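4.2 Handling rules for thin-film packaging

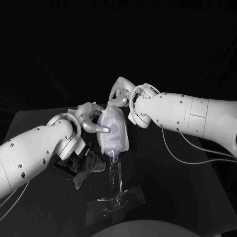 Figure 4. Two-arm hold on a translucent bag: one gripper at the left side, the other gathering the neck.

Film packaging was treated as a separate object class in the Staltgate protocol. Rigid cartons can be graded on final pose alone. A bag has no stable pose, and the earlier Lidstead rules, which scored only whether an item left the table, gave operators no guidance on how it should be held. We therefore wrote the rules for this class around contact.

Rule 1 concerns the neck. Where the neck of a bag can be reached, one gripper shall gather the film there before the second gripper applies any load. The second gripper supports the body from the side with the finger pads flat against the film (Figure 4 shows the side position, but with a fingertip resting on the film). Fingertip-first contact on a filled bag is recorded as a fault, whether or not the film is marked.

Rule 2 concerns loose film. Strips and offcuts that hang from the bag or lie under it are left in place during the hold – they may not be pulled clear by the arm that carries the load. If loose film is caught between finger segments, the episode is stopped and labelled "snag".

Rule 3 concerns the work surface. Other items, such as cloths and flat cards, may stay on the table, but their presence must be entered in the episode log. Arm cables must be checked before each session, with enough slack for the full reach and no loop crossing the planned path of either wrist.

The rules were applied to 148 episodes recorded at Staltgate in March. Two reviewers graded each episode separately and disagreed on 21, of which 12 turned on the definition of flat contact in Rule 1. The wording was then tightened to require that the pad, and not only the tip, rest on the film. Episodes graded under the old wording were graded again.

We did not set a force limit. The Ranasinghe checklist gives one for sealed pouches, but it assumes a single arm and a fixed fill level, and neither holds for this class.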